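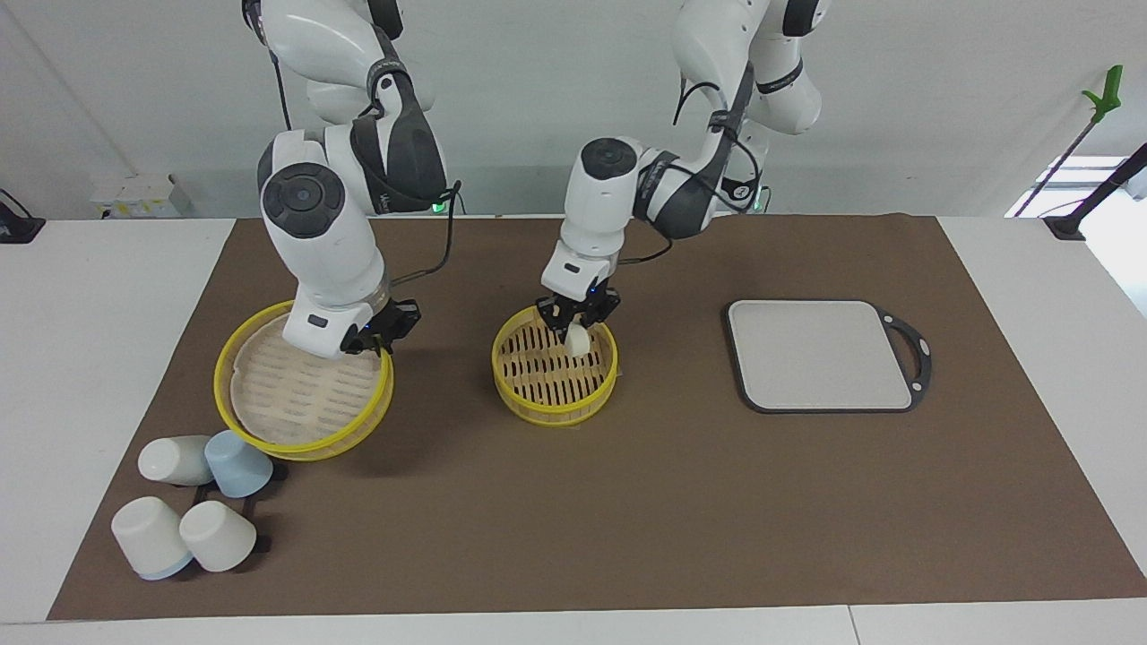
Jornada de puertas abiertas en Arstead: ¿quién más fue?

Foro > Robótica > Eventos y visitas

tornillo_flojo
Vengo de la jornada de Arstead y todavía estoy dándole vueltas. Lo mejor, con diferencia, la mesa de cocina: dos brazos blancos trabajando con vaporeras, ¡y uno de ellos cogiendo una pieza blanca pequeña, tipo bollito, con una pinza de dos dedos! Me quedé allí 18 minutos, cronometrados por mi pareja, que quería ir a comer. ¿Alguien más estuvo?

Maruxa_PLC
Yo, en el turno de la tarde. Me gustó mucho, aunque te digo una cosa: la charla de Hakari sobre calibración me pareció más interesante que la demo. Allí por lo menos enseñaron los errores.

tornillo_flojo
A esa llegué tarde y me quedé en el pasillo, qué rabia. ¿Colgarán las diapositivas?

Maruxa_PLC
Dijeron que sí, en febrero de 2020 como muy tarde.

kaplanero
A mí no me convence. Dos brazos para mover bollos de una vaporera... En mi planta tenemos una Kaplan que hace 2.000 piezas por hora y no le aplaude la gente.

tornillo_flojo
Pero es que tu Kaplan coge siempre la misma pieza en el mismo sitio, ¿no? Aquí había dos vaporeras de distinto tamaño, una tabla de cortar y unas tazas, unas tumbadas y otras boca abajo. A mí ese desorden me parece justo lo difícil.

kaplanero
Te compro lo del desorden. Lo de que sea útil, ya veremos. Pregunté por el tiempo de ciclo y me cambiaron de tema.

Maruxa_PLC
Pues a mí me contestaron. Pregunta por Matúš Gajdoš, el que llevaba el puesto; me explicó con toda la paciencia del mundo cómo ajustan la fuerza de la pinza para no chafar la masa. Un encanto.

nori_83
Me lo perdí :( ¿Se podía tocar algo?

tornillo_flojo
En esa mesa no, pero en la sala de Cletura te dejaban guiar un brazo a mano. Mi hija se puso dos veces a la cola. Repiten en noviembre, apúntate pronto, que hay 1.000 plazas y este año volaron.

kaplanero
En noviembre voy otra vez, y con la pregunta del ciclo por escrito.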